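Replacement

The left unit had been sticking since Saturday, and by the time she got to it the log had eighteen complaints, most of them saying the same thing. Closes late. Closes late again. Somebody had written "lazy" and underlined it.

She took it to the bench at the back of Wivorik and laid a towel down so the pins wouldn't roll. The old pads came off with a thumbnail. The glue underneath had gone gray and she scraped it with a plastic card, going with the ridges. Then she backed out the pivots one at a time and put them in an egg carton in the order they came.

The third one was the trouble. It had a flat worn into it the width of a hair. She held it to the lamp and turned it, and then she went through the Pluvance drawer until she found one that matched.

A drop of oil, wiped off again. The manual said 25 open-and-close cycles before the zero check. She always did more. She sat on the stool squeezing the lever and listening, the way her father used to listen to a sewing machine, until the click at the end of the stroke came out the same every time. The gap read 116 on the gauge, wide open, and 116 on the right-hand unit beside it.

After that it was only a matter of cloth. Shi wanted every repaired pair tried on something knitted before it went back on the shelf, so she took them both through to the folding room.
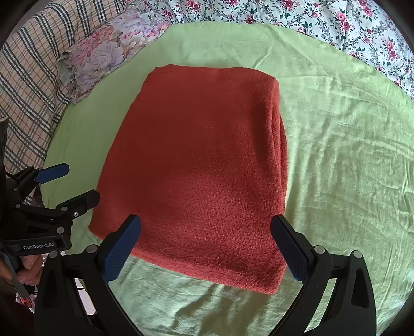

You changed the pads and the pin together, so how will you know which one fixed it, the night lead asked from the doorway.

She said she wouldn't. She had the old pin in her pocket, though, and she brought it out and let the lead feel the flat spot with a fingernail.

It was a fair question all the same. She thought about it while she wrote up the tag: pads, both fingers – pivot, third from base – zeroed. She put the pin in a small bag and taped the bag to the page, over the word "lazy."

The lead was still there. The right one would be due soon, then, if they were bought together.

They were bought together. She looked up the count and it was 178 short of the service mark. She could leave it for the morning shift. She could hear the morning shift not doing it.

She went back and moved the towel under the lamp, and tipped out the egg carton to start again.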